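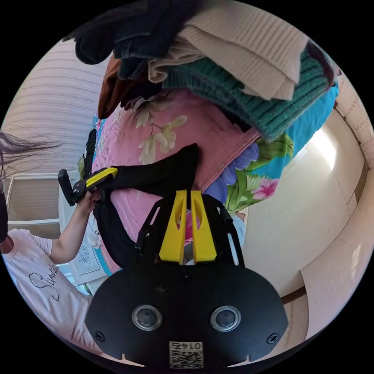
Black fabric, likely trousers, over the flowered bedspread.

Folding day at Brornemham House

With the colder weather coming, many of you wrote to us about the same problem: the clean clothes arrive on the bed, and they stay on the bed. In this issue of the Zivar household letter I would like to share how I do the folding now. I am not an expert. I learned it slowly, and first I learned it wrong.

The bed is the best table for this work. It is wide, it is soft, and you can walk along one side of it. I leave the bedspread on and make it flat before I begin. If the cover has wrinkles, the trousers on top of it will also have wrinkles. A light or colored cover is a big help when most of your clothes are black. On a dark blanket I used to lose socks, and once a whole undershirt, which I found two days later with my feet.

Trousers come first, while my arms are still fresh. Hold them by the waist, let the legs hang down, and bring one leg over the other so the seams meet. Then lay them down and pass your hand from the waist to the bottom. Fold in half, and in half again. For soft trousers without a crease, I make three parts and not four, and they stand better in the drawer.

A big black shirt or a dress needs more space. Spread it with the front side down, open the sleeves, and find the collar. I always begin from the collar. If the collar is straight, the rest will follow with little trouble, but if it is bunched up you will fold the garment 2 times and be unhappy both times.
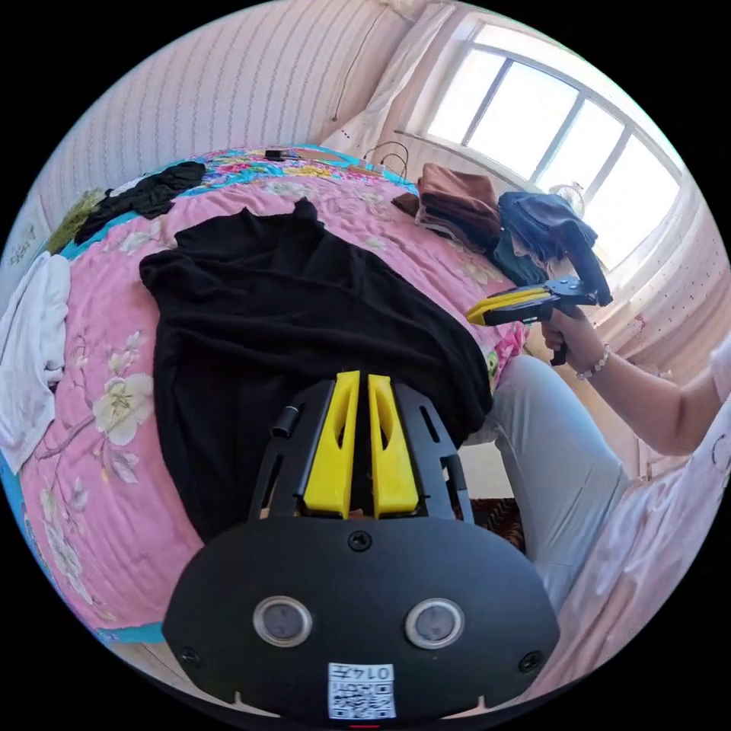 Towels I keep in their own stack at the end of the bed, away from the clothes. They are heavy and they push everything else to the floor. Mine are folded in half the long way and then in three, with the round edge to the outside. Navy blue things also get their own place, because in the evening light I confuse them with black. Please do this part near a window if you have one.

The clothes that are waiting should lie in small heaps. With a small heap you see the end of the work. I allow up to 5 pieces in one heap, and when it is gone I drink some tea.

Several readers asked about the folding boards from Bisidik. I tried one for a month. It is good for T-shirts and not so good for long trousers, and it takes a place in the closet that I prefer to give to towels. If you have one at home already, use it for the children's shirts.

The next clothes swap is on 8 October 2022 in the lower hall. Please bring your things clean and folded, and put a paper with the size on top of each stack. Tables will be ready from the morning, and tea will be at the back, next to the coat racks.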